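Gisside glove rig: frequently asked questions

These are the questions that come up most often from members building or borrowing the Gisside rig in the shared workshop. Build notes and the parts list are kept separately in the Semple folder on the workshop server.

What is the rig for?

It records hand and arm movement while a person does a small job at a table. The recordings are used to train the Zamgate arm to repeat the job. No part of the rig moves under its own power.

What do I need to wear?

A pair of fabric gloves, a controller strapped to the back of each hand, a tracker and a forearm strap on each side. Roll your sleeves up past the elbow before you start. The strap slips on cloth, and a slipped strap shifts the wrist readings for the rest of the run.

How tight should the forearm strap be?

Tight enough that the housing does not rock when you turn your palm up. If your fingers tingle, let it out one notch and run the calibration again.

Can I build the gloves myself?

Yes. Finbarr Noonan's pattern fits medium and large hands. Sew the tracker mount down before you route the cable, and leave enough slack for the wrist to bend fully. Most failed gloves have a cable that was cut too short.

Which tasks are set up at present?

The cups and dice task is the standard one. It needs a bowl, dice and plastic cups, and it suits new users - the parts are light, cheap and hard to damage. Start with the dice in the bowl. Pick up one cup at a time by its side and rest the other hand on the table until it is needed.
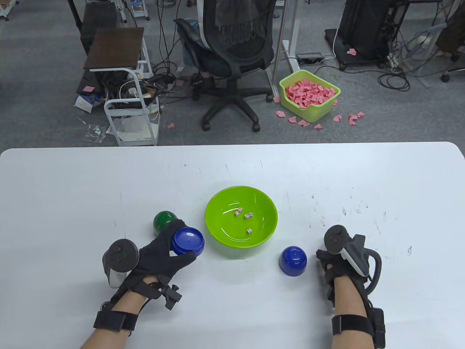

How long is a recording?

A single run is limited to 28 seconds. A full set is 14 runs, after which the software asks you to calibrate again. Sets with fewer runs are saved but are not passed on for training.

Why was my run rejected?

The usual cause is a hand leaving the camera's view. Keep both hands over the table from the start tone to the end tone. Runs are also rejected if a tracker drops out for more than 700 milliseconds.

The left and right hands are swapped in playback. What is wrong?

The controllers were paired in the wrong order. Switch both off, then pair the left one first. Existing runs can be corrected with the swap option in Jiltmont, version 23 or later.

Does the table height matter?

Only within a set. Pick a height that suits you and leave it alone until the last run is saved.

Who do I ask about access?

Siobhán Dolan handles bookings and the shared login. Faults should go in the rig log with the run number and the side affected, left or right.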